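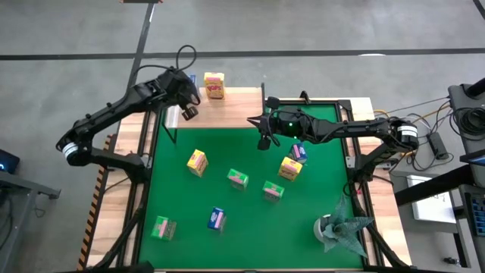
Enell Quarterly
Issue 20

We use cookies to remember your settings. By continuing to read you accept this. Accept / Manage

Small Boxes

My aunt's last order came in on a piece of lined paper. She had run the tea counter at Skivetti for most of my life, and she never trusted the computer with anything she cared about. The paper said 1000 boxes, three colors, same as before. She had underlined same as before.

I worked at the packing shop in Enell then. We did small runs for people who could not get the big plants to answer the phone. Soap makers, a man who sold fishing flies, a bakery in Zala that changed its mind every spring. The boxes were cardboard and small, and most of a day went into checking that one color had not drifted into a carton meant for another.

I laid a few of her samples out on the green table before lunch. I didn't line them up. She used to dump them out at home on the bedspread and look at them from the doorway, and if one color jumped out ahead of the others she sent the whole lot back. I stood where I thought the doorway would be and looked.

The yellow box with the pink lettering was up on the wooden shelf at the back. It was not one of hers. It had been on that shelf when I moved it to dust and I had put it back in the same spot. I mention it only for the reason that she would have asked. She asked about anything yellow. Her first counter had been painted yellow, and she had scraped it down herself over one winter and said she would never own another yellow thing.

I called her at noon. She picked up after a long time.

"Are they the same as before?" she said.

"They look the same to me."

"Did you stand back?"

"I stood back."

She breathed for a while. The television was on behind her. She asked whether the lids closed without pushing, and I said I would check. I put the phone down on the shelf, picked up a box from the table, and closed the lid next to the phone so she could hear it. Then I did another one.

"That second one is stiff," she said.

I tried it again. It was a little stiff.

"It's cardboard," I said. "It loosens up."

"Tea people have old hands," she said. "Fix the second one."

So I told the shop, and they changed the fold on that color. It took 2 days and nobody charged her for it. The cartons went out by truck to Skivetti in January, in the snow, and the driver had to wait at Vītola until the road was cleared. He called to say he had slept in the cab and the boxes were fine.

She sold the counter before she had used many of them. She told me this after it was done. The new owner wanted tins. He kept 60 boxes for the window and the rest came back to her house, where they filled the small bedroom up to the sill.

I drove over to help. I thought we would flatten them and take them to be recycled. She had already cleared the bed. She emptied a carton onto the spread, all three colors, and went and stood in the doorway with her coat on.

"Come and look from here," she said.

I went and stood next to her. The light was going. Neither of us could find one that jumped out.

"Close one for me," she said, and I went in and got a box from the middle and closed the lid, and she listened to it, and then she took off her coat and asked if I had eaten.

Contact the editors | Copyright Enell Quarterly | Back to top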